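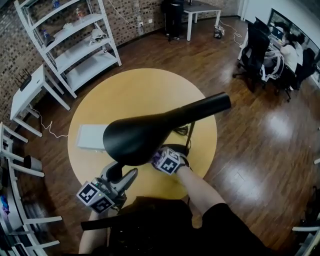
원형 테이블에서 검정 스탠드 잡는 작업. 왼쪽은 그리퍼, 오른손은 마커 큐브만 찬 상태

Plillier 핸드 그리퍼 키트, 한쪽만 그리퍼로 가도 되나요? (구매 직전, 급함)

둥근탁자
게시판: 장비/키트 > 데이터 수집

지금 Tindine 통해서 Plillier 키트 대여 중이고 2주 체험 끝나면 사든지 반납하든지 해야 합니다. 연락은 이번 달 안에 달라고 하네요.

구성은 싱글. 그리퍼 하나, 손에 묶는 마커 큐브 하나, 머리에 쓰는 카메라. 견적 920유로 받았고 배송 별도. 듀얼은 그리퍼가 두 개라 당연히 더 비싼데 금액은 아직 안 알려줌. 두 번 물어봤는데 답이 없음.

하는 일은 집안 물건 다루기 위주예요. 스탠드 방향 바꾸기, 상자 옮기기, 병 세우기 이런 거. 학습용 시연 모으는 거고 로봇은 아직 없고 나중에 붙일 예정입니다.

궁금한 점

- 사진처럼 오른손에 큐브만 차고 받침 쪽 잡으면 오른쪽은 손목 궤적만 나오는 거 맞죠? 손가락 벌림 값 없이도 쓸만한지
- 스탠드 갓이 커서 뒤로 손이 들어가면 큐브가 가려질 것 같은데 이럴 때 Dönmez 변환툴이 알아서 메꿔주는지. 어제 16개 찍었는데 변환 돌리니까 6개가 추적 끊김으로 빠졌어요
- 바닥이 번들거려서 창 쪽인지 조명인지 빛이 튀는데 이것도 영향 있나요
- 그리퍼 옆에 초록불은 계속 들어와 있어요. 설명서엔 "정상"이라고만 돼있고 녹화중인지 그냥 전원인지 안 써있음

뒤에 사람 앉아서 일하는 공용 공간이라 테이블을 크게 옮기기는 힘듭니다. 써보신 분 답변 부탁드려요. 영업하시는 분 쪽지는 사양합니다.

답변 3개

케이블지옥
채택된 답변

싱글 키트 반년 정도 씀. 아는 것만 적어요.

오른손 값. 네 궤적만 나옵니다. 큐브가 주는 건 위치랑 회전뿐이고 손가락은 모름. 받침 눌러서 고정해주는 용도면 그걸로 충분했어요. 오른손으로 뭘 집어야 하는 작업이면 싱글 사면 후회합니다. 물건 목록부터 쭉 적어보고 양손 다 집어야 하는게 몇 개인지 보세요. 저는 병뚜껑 작업 때문에 결국 그리퍼 하나 더 샀고 따로 사니까 듀얼보다 비쌌음...

가려짐. Dönmez 툴은 짧게 끊긴 건 앞뒤로 이어줍니다. 길면 그냥 에피소드째 버려요. 설정에 끊김 허용 길이가 있는데 이걸 늘려서 살리는 건 비추. 손이 직선으로 슥 미끄러진 것처럼 이어져서 나중에 학습 돌리고 나서야 이상한 거 발견합니다. 제가 그랬음. 한 폴더 통째로 다시 찍었습니다.

차라리 동작을 바꾸세요. 스탠드면 갓 뒤로 돌아가지 말고 앞에서 받침을 잡고, 큐브 면이 머리 카메라 쪽으로 두 개 이상 보이게 손목을 조금 세우고. 갓 방향도 시작할 때 몸쪽을 덜 가리게 돌려놓으면 훨씬 나아요. 물론 시작 자세를 전부 똑같이 맞추면 그건 또 데이터가 단조로워지니까 적당히 섞으세요.

큐브 스트랩은 꽉. 느슨하면 큐브가 손등에서 돌아갑니다. 이건 툴이 못 잡아내요. 한 세트 찍을 때마다 손 펴고 큐브 각도 한번 보고 시작하는 걸 습관으로.

초록불은 제 꺼 기준 전원+연결입니다. 녹화 표시 아니에요. 녹화는 앱 화면에서 확인해야 됩니다. 초록불만 믿고 한 시간 날린 적 있어요. 펌웨어 따라 다를 수도 있으니 대여처에도 물어보시고.

가격은 제가 살 때랑 구성이 달라서 비교 못하겠네요. 듀얼 견적은 메일 말고 전화가 빠릅니다.

회색집게

위에 분 말이 거의 맞는데 바닥 얘기가 빠져서 추가.

바닥 반사는 마커 자체보다 카메라 노출이 문제였습니다. 고개가 밝은 쪽으로 돌아가면 노출이 확 바뀌면서 큐브 흰 부분이 날아가요. 그럼 무늬가 안 읽힘. 노출 고정하고 찍으니까 거의 없어졌습니다. 앱 설정 > 카메라 > 수동 노출인데 메뉴가 좀 숨어있음. 반사 심한 자리에 러그 하나 까는 것도 방법이고요, 테이블 안 옮겨도 되니까.

큐브에 뭐 묻거나 모서리 까진 것도 확인해보세요. 대여품은 여러 사람 손 타서 그런 경우 있습니다. 교체 스티커는 Tindine에 말하면 보내줍니다, 저는 무료로 받았음.

그리고 Vuscombe 키트도 같이 보셨는지? 거기는 큐브 없이 그리퍼 자체 카메라로만 위치 잡는 방식이라 머리 카메라에서 가려져도 상관이 없어요. 대신 한손에 큐브만 차는 구성이 아예 없고 무조건 양쪽 그리퍼. 무게도 더 나갑니다. 오래 들고 있으면 손목 아파요. 저는 Vuscombe 한 달 쓰다가 Plillier로 왔는데 이유는 순전히 손목임. 데이터 품질만 보면 가림 많은 작업은 저쪽이 편했습니다.

체험 기간 남았으면 버려진 6개 영상을 직접 틀어보세요. 갓에 가려서 끊긴 건지 하얗게 날아가서 끊긴 건지 보면 바로 구분됩니다. 앞쪽이면 동작 수정, 뒤쪽이면 노출. 둘 다 아니면 큐브 불량 의심하고 교환 요청.

지나가던1

걍 듀얼 사세요. 어차피 사게됨

둥근탁자 (글쓴이 댓글)

와 감사합니다. 빠진 거 틀어봤는데 대부분 갓 뒤에서 끊겼고 하나는 하얗게 날라간 거 맞네요. 노출 메뉴 찾았습니다. 진짜 숨어있네요;;

물건 목록 적어보니까 양손으로 다 집어야 하는 건 별로 없어서 일단 싱글로 기우는 중입니다. 오늘 오후에 앞에서 받침 잡는 방식으로 다시 찍어보고 결정할게요. 듀얼 견적은 전화해보겠습니다.

케이블지옥 (댓글)

다시 찍을 때 폴더 새로 파세요. 먼저 찍은 거랑 섞이면 변환할 때 노출값 다른 게 한 묶음으로 들어가서 나중에 골라내기 귀찮음. 그리고 싱글 살 거면 여분 스트랩도 같이 주문. 따로 시키면 배송비가 더 나와요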